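The Kallerstead toy fair is a market for second-hand playthings, held every June in the old wool hall at Kallerstead, and much loved by families for miles around.

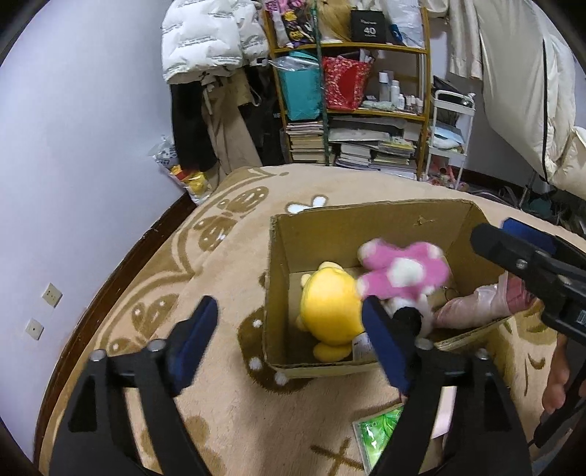 Selling begins early on the Saturday, and regular visitors will tell you to come before breakfast if you possibly can. Soft toys have long been the favourite, often sold straight from an open cardboard box, a yellow one beside a spotted pink one with a key ring.

The founder, Mirjam Van Loon, began with 2 tables - the hall now holds 273. 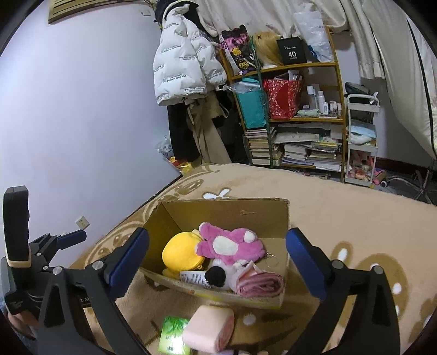 Roughly 2,000 people come each year, and the tea room stays open until the last stall is packed up.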